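About Prillcombe

Prillcombe is a small household goods shop with a packing room at the back. We sell everyday things for the kitchen and the store cupboard: drinks, dry goods in jars, small tubs with lids, wipes and cleaning cloths. A good part of the stock has Chinese labels, and we write a plain English card for each of those lines.

The shop opened as Navik and took its present name when we moved to the larger unit. We keep 1273 lines at present. New ones are put out on a table and looked over before they go on the shelves. We check the lids, read the labels and decide which aisle each item belongs in.
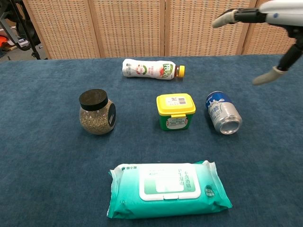

Oanh Âu

I look after the stock list and write most of the cards. Jars are listed by what is in them, so a clear jar with a black lid goes under seeds or herbs once the contents are confirmed. Drinks are split into bottles and cans. Wet wipes are kept with household paper, and customers often ask for the large packs with a flip lid.

Orders placed before 10 in the morning are packed the same day. Bottles and cans go at the bottom of the box and glass is wrapped separately. Delivery is free on orders over £50. If something arrives with a split lid or a dent, keep the item and ring us, and we will replace it.

The English cards were last revised on 11/20/21.

Contact us | Delivery | Returns | © Prillcombe | Back to top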